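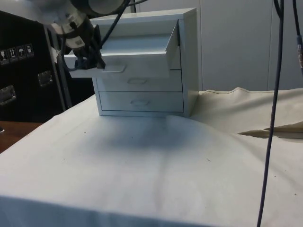 Ruben Peeters wants to know why his copy of a three-hour pirate epic freezes at the same sword fight every time, and whether toothpaste will fix it. He has been told it will, by several people, all of them with great confidence.

Please put the toothpaste back in the bathroom, Ruben. It's an abrasive. On a DVD with one shallow scratch you might get lucky, and on a Blu-ray you'll take a small problem and give it a minty finish. Try these first.

Wash the disc. Lukewarm water, one drop of dish soap, fingertips. Rinse it, shake it, and dry it with a clean microfiber cloth, wiping straight from the hole out to the rim. Going round and round feels natural and is how most of the scratches I see were made. Paper towels are out, and so is the shirt you're wearing.

Try another player. A disc that sulks in one machine will often run happily in the next, especially if the first has spent ten years under a TV eating dust. I once wrote off a library copy of Drellness over a stuck second act, paid the Jokcombe branch for it, and then watched it straight through at my sister's. It's mine now. It isn't a very good movie.

Check the label side. On a DVD the data sits in the middle of the sandwich, but on a plain old CD (soundtracks, mostly) it's right under the printing, and a scratch there is for keeps. Hold it up to a lamp. Pinholes mean you can stop cleaning.

Getting the disc out of the case is its own sport. Press the hub in the center and let the disc rise. If you're bending it like a taco, the hub is stiff, and the case should be swapped for a new one before you hear a crack.

Now, storage — the part everyone skips. 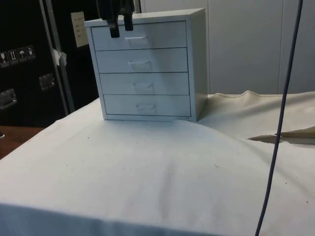
Discs like to stand upright, in a room where you'd be comfortable yourself. That rules out the attic, the garage and the shelf over the radiator. Stacking them flat out of their cases is fine for an evening and terrible for a decade.

If you're short on space, sleeves will do, as long as they're lined and you don't cram them. My own shelves hold up to 800 movies, a figure I reached by getting rid of the cases for everything except the Nirnaretti box set, which has a booklet I intend to read.

File by title. I tried filing by director, then by mood, and spent 20 minutes one August evening looking for a comedy I had apparently considered bleak. Drop the "The." Numbers go first. Sequels stay with their parents even when the title says otherwise, and you can fight about prequels among yourselves.

Keep a lending list on the inside of a cupboard door. Title, borrower, month. People return things much faster when they've seen their name written there, and the ones who don't can be crossed off for future purposes.

As for the freezing sword fight: if soap and a second player don't cure it, look for a used copy. You already know how the fight ends.

Home | Kitchen | Laundry | Living Room | Ask a Question | Archive

We use cookies to remember your settings and see which pages get read. By continuing to browse you accept our cookie policy. Accept | Manage settings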